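Keeping Your Tax Papers in Order at Home

Filed under: Household tips, desk and paperwork

Most of the work in a tax return is finding things. If the receipts are in one place and the slips are in another, an evening job becomes a weekend job. The tips below are for a household with ordinary wages, a bit of side income and the usual deductions. They assume a kitchen table and a cardboard box.

Pick one spot for paper

Use a single tray or box near the door where the mail comes in. Anything with a dollar figure and a date on it goes in there, unopened if need be. Empty it once a month. Don't sort as you go, as half-sorted piles are harder to deal with than one full one.

Use seven folders, no more

Label them income, medical, donations, work costs, home office, investments and "ask". The last one is for anything you don't understand. Filippos Moschos, who did the books for Corgate for years, kept his "ask" folder at the front so it was the first thing he saw. Write the tax year on every tab in marker.

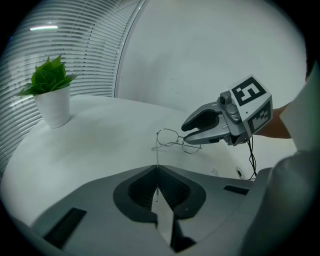

Copy thermal receipts early

Till receipts fade, and faster if they are kept in a glovebox or on a window sill. Scan or photograph them in the month you get them and name the file with the store and the amount, such as "stationery 40". Keep the paper as well. Staple small receipts to a full sheet so they don't slide out of the folder.

Write the reason on the back

A receipt for $985 from a computer store means little a year later. Note what it was for and whether it was for work, home or both. If it was both, write down the split while you still remember it. Pencil is fine on ordinary paper but won't show up well on shiny stock, so use a ballpoint there.

Clear the table before you start

Do the sorting on a bare surface with good light. You will need a stapler, a calculator, a pen that works, sticky notes and last year's return. Put drinks on the counter. Work through one folder at a time and put it away before opening the next.

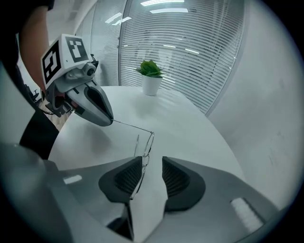
Check slips against your own list

In January, write a list of every employer, bank and fund you expect a slip from. Tick them off as they arrive. My own list has six lines on it. If one is missing when you are ready to file, call and ask for a copy, and check whether it was sent to an old address.

Keep old years off the desk

Once a return is filed and assessed, put the whole year in a large envelope with the notice of assessment on top. Store it somewhere dry, up off the basement floor. Check the current rules on how long you have to keep records before you shred anything.

Comments (1)

Panagiotis Zacharopoulos: I keep a second envelope for house papers, such as renovation invoices and the purchase documents. Those stay put when the yearly ones get shredded.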